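Sketow Fabric Bags: Questions I Get a Lot

I run Sketow out of a back room on Van Wyk Street in Tesport, and I answer all the email myself, usually at the kitchen counter with a coffee. The same things keep coming up (folding, mostly, you people really care about folding!) so I've put my answers in one place.

Who designs the prints?

I do. I started with tiny flowers and moved on to big loose shapes because they're so much more fun to paint. I like a white background with a lot of color thrown at it, and I like when a bag looks a bit different every time it gets scrunched up.

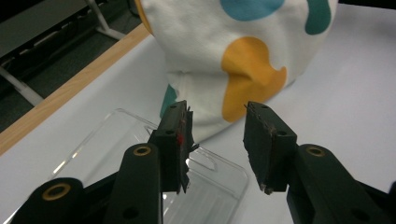

White fabric bag with big colored blobs, on the white tabletop.

How should I fold my bag?

Lay it on a table, smooth it out with your palms and push the air toward the opening. Fold the handles down inside, fold the sides in to meet in the middle, then roll up from the bottom. A flat surface helps a ton. I've tried it on my knee in the car and ended up with a lumpy sausage every single time.

If you hate folding, stuff it in a pocket and go. I do this all week and fold properly on Friday - if I remember.

Will the creases come out?

Mostly! Hang the bag up by both handles overnight and the soft wrinkles should drop out. For sharper creases, iron it inside out on the lowest setting with a thin dish towel on top. Please don't put a hot iron straight on the print. I lost one of my favorite samples that way and I'm still annoyed.

Can I wash it with my clothes?

Sure, with similar colors and cold water. Turn it inside out first and empty the corners, because a grocery receipt will turn into confetti and you'll be picking it off your shirts until spring. Skip the fabric softener. Line drying is best, and the thinner bags are done in an afternoon.

What's the difference between the regular bag and the Bralillow?

The Bralillow is the roomier one, with longer handles that go over a winter coat. It weighs 424 grams in the heavy fabric, so I wouldn't call it a pocket bag. The regular one is what I carry day to day, and it's better if you mostly pick up bread and a few vegetables.

Do you print words on bags too?

I do, for groups and small shops. Short words in thick capitals come out best. Long sentences tend to vanish into the folds once the bag is hanging off a shoulder, so I'll probably try to talk you into something shorter. 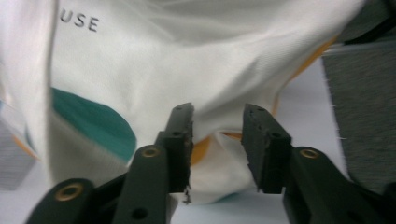 How many bags do I need for a weekly grocery trip?

Four regular bags will cover most households of two or three people. Add one more if you buy a lot of bulky stuff like cereal or paper towels, and keep a spare by the front door.

Are you a big company?

Ha, no. I printed around 3,000 bags last year, and 289 of those went to one school fair. It's me, a very full shelf and a tape gun that jams.

Can I send back a bag I don't like?

Yes, as long as it hasn't been washed or used. Email me first so I know to look out for it. You pay the postage back, and I refund the bag the day I open the package.

Where can I see them in person?

At the Tesport Saturday market from February on, 9 to noon. I bring the seconds along too, and they're cheap.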